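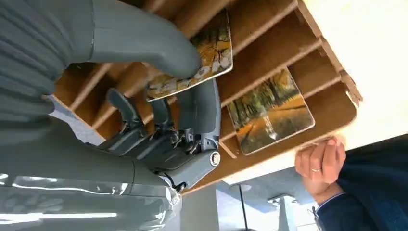
A painted tile in a slotted wooden rack.

The Great Backsplash Saga, Part Whatever
Posted 9/12/21

So I've been promising a kitchen update for ages, and several of you have emailed to ask if I'm still washing dishes in the bathtub. I am not! We have a sink. We have a faucet that turns on and off and only drips when the dishwasher is running (the plumber says that's impossible, the plumber is welcome to come listen to it). What we don't have yet is anything on the wall behind the stove except gray mortar board and a pencil drawing of a chicken that my nephew did while I was on the phone with the cabinet people.

When we bought this place I was completely sure I wanted plain white subway tile. I had a whole folder of it. Then we spent a weekend in Rumthorpe visiting Uriel Cortés, my old roommate, and his kitchen has these mismatched painted tiles he'd been buying one or two at a time for years, and I stood there eating toast over his stove and getting crumbs everywhere and just thought, well, there goes the folder.

The trouble with hand-painted tile is that you fall for one and then you do the math. My wall needs 241 tiles if I go all the way up to the hood. I will let you imagine what that came to with the ones I liked best. I closed the laptop and went for a walk.

What we settled on is a mix. Mostly plain off-white squares from Trallen, which are cheap and a tiny bit wavy so they don't look like a hospital, and then painted ones scattered in wherever I feel like it. I laid them out on the living room floor on a bedsheet, and we have been walking around that bedsheet for 2 weeks now. I keep moving the blue ones. My husband keeps moving them back. Last night I found a lemon where a bird had been and we had words.

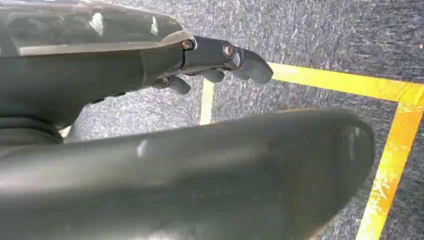

Photo: Audrey-Anne Beaudoin

A few things I've picked up, for anyone else about to do this.

Order extra. I ordered 200 of the plain ones first time around, thinking I'd have leftovers once the painted ones went in, and then I broke nine learning how to use the cutter and had to place a second order. The second batch is a different off-white! Same name on the box and everything. I shuffled the two together and now it looks like I meant it, but if I'd put the new ones all in one corner you'd see it from the driveway.

Check that your painted tiles are the same thickness as your plain ones. Mine weren't. Cirilo Sandoval, who is doing the actual setting (I am allowed to hand him things), says he can build up the thin ones from behind with extra thinset, and he only sighed once, so I think we're fine.

Grout. Oh my gosh, grout. I brought home sample sticks in what I thought was five colors and every single one dried to the same color. We're going with the one called Oatmeal – mostly because it was the one left on the counter when Cirilo asked.

And if you're spending real money, buy one tile and cook next to it for a week. I propped mine up behind the burner and splashed tomato sauce on it on purpose. The sauce wiped right off the glaze, but I hated the orange border by the fourth day and I'm so glad I didn't buy forty of them.

Total for all the tile so far is about $400, which is more than the folder version and a lot less than the laptop-closing version. Setting starts as soon as the outlet by the window gets moved. That was supposed to happen already, and I've left two messages.

Somebody asked in the comments last time about the open shelves. They're still in the garage. The brackets I got were for a different shelf, so those went back, and the new ones are coming in December, supposedly. Until then the plates live in the dining room and we all just walk farther.

If anyone has sealed unglazed tile near a gas stove, please tell me what you used. I have three of those in the mix and I'm scared of them.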